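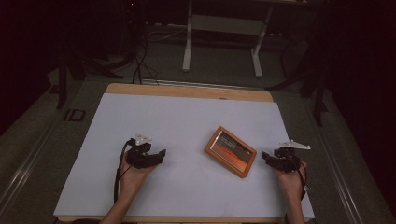

What moisture content should basement walls be at before I hang drywall over them?
Ilse Brinkmann

For wood studs, get them to 15 percent or lower on a pin meter. Take readings at the bottom plate and at mid-height, and log them for a week. If the plate is still dropping, wait. Masonry behind the studs needs a separate check: tape a square of plastic sheet to the block, leave it 60 hours, and look for condensation on either side. Drops on the room side mean humid air. Drops on the wall side mean water is coming through the block — fix that first.
Eckhard Kröger

Agree on the plate readings. Pin meters are calibrated for softwood at room temperature, so correct for a cold basement or the number will read low. I did mine in February and was off by 2 points before the correction. Also keep the board half an inch off the slab.
Birgit Gerlach

just run a dehumidifier, mine is a Skosico and the walls were fine. didn't measure anything
Hwa-young Ki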